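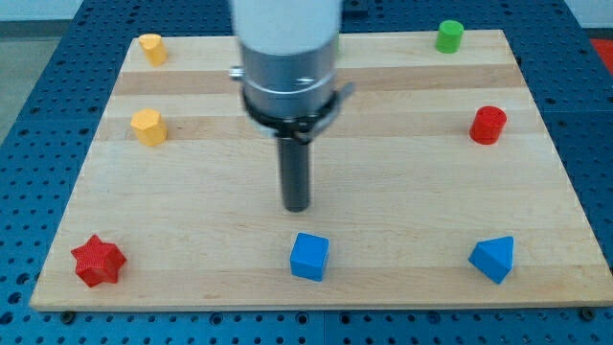

One reader of the incident report asked why a height limit that was switched on, and loaded with the values we meant it to have, did not stop the arm before the peg met the board. The same reader wanted to know if we would still call it a working limit.

Answer the second part first. Yes, it worked. It was checking a point in space that no longer matched the end of the tool. Most of the talk is about how that point came to be wrong in two places at once.

Opening, two minutes

Give the task in one breath. Planar pushing at the Elden lab: the arm lowers a straight peg to pushing height, slides a block across a bolted-down board, lifts, repeats. Blocks of different shapes. There is no grasping. Vertical position matters only in that the tip has to be low enough to push the shortest block and high enough to clear the wood.

Pushing height is 8 mm above the board, measured at the tip.

Say that the cell had done more than 2,000 runs with the original peg and no contact with the board.

The change

Original peg replaced with a longer one. The difference is 27 mm. Reason for the change: clearance between the clamp and the taller blocks on angled pushes.

The tool length lives in two tables. One belongs to the motion software (Pindano) and is used to plan. The other belongs to the safety controller and is used to check. They are separate by design, with separate passwords. Do not spend long defending this. Someone will ask in question time and the answer is that we would keep them separate.

The new length was typed into the Pindano session and applied. It was not written to the saved configuration. The safety table was not edited at all.

Pause here and let people work it out. With the new length in the planner and the old one in the safety table, the cell ran correctly. Every planned height was right. The limit was checking a point 27 mm above the real tip, and nothing happened to show it.

The event

March 4, 2019. Run 470 after the change.

A short supply drop at the bench took the motion computer down. The safety controller is on backed-up power and stayed up. On restart, Pindano loaded the saved configuration, which still held the old peg. The start-up screen reported the tool as valid. It was a valid entry.

Both tables now agreed with each other.

First move after restart was a normal descent to pushing height. The planner put the old tip at 8 mm above the board. The real tip was being sent 19 mm below the surface. Do the subtraction out loud, slowly; last time people wrote it down wrong.

The peg touched down on bare wood. Descent speed was in the reduced band. The force stop tripped and the arm held position. Nobody was inside the marked area. No injury and no damage to the arm. The peg had been pushed upward in its clamp, and the wood under the tip was slightly crushed.

Force stop: worked
Height limit: did not trip, and by its own numbers had no cause to
Start-up tool check: passed

The recovery, which is the worse part

Slow down for this section. If time is short, cut the background on tool tables and keep this.

The operator cleared the stop, raised the arm, looked over the cell and logged the event as a block collision. That was the usual cause of a force stop on this task, and the log form offered it as the first choice. The run was restarted.

It ran. The peg had slid up in the clamp by most of the 19 mm, so the tip now cleared the board by a little. The blocks moved. Contact was low on the block faces, and the push results drifted: short blocks were fine, tall ones tipped more often than they had the day before. The drift was put down to friction.

The fault was found when the clamp was opened for a routine clean and a bright ring was seen on the peg well below the clamping position. All results between the restart and the clean were marked unusable. We kept the force logs.

Point to make: the clamp slipping protected the arm and hid the cause. A pin through the peg would have produced a larger force and a much shorter investigation. We have not fitted a pin. The slip is worth having as long as it is looked for.

What changed

Tool length is now measured at every start-up. The arm lowers the tip onto a contact pad at a known height, at creep speed, and the measured value is compared with both tables. Any mismatch over 1 mm blocks automatic mode.

The peg carries a scribed line at the lower face of the clamp. After any force stop, the line is checked and the result goes into the log. "Block collision" is no longer available as a cause until that entry is filled in.

Applying a tool change in Pindano without saving it now gives a warning that stays on the screen. This is our own script and it can be dismissed.

The safety table is edited under a two-signature form. We tested the form in June by handing over a peg with the wrong length on its label. The form went through with both signatures. The touch-off caught it. Report this plainly.

Open items

The contact pad sits on the table, and the board is bolted to the same table, so a board of a different thickness would not be noticed by the touch-off. We have one board. The Cavivton group plans to use two, and they will need a second touch point on the wood itself.

Battery backup for the motion computer has been approved and not yet installed.

Question time

On force threshold: give the band, not the exact setting, and say that it depends on payload.

On whether a camera would have caught it: possibly. We did not test that. Say so and take the next question.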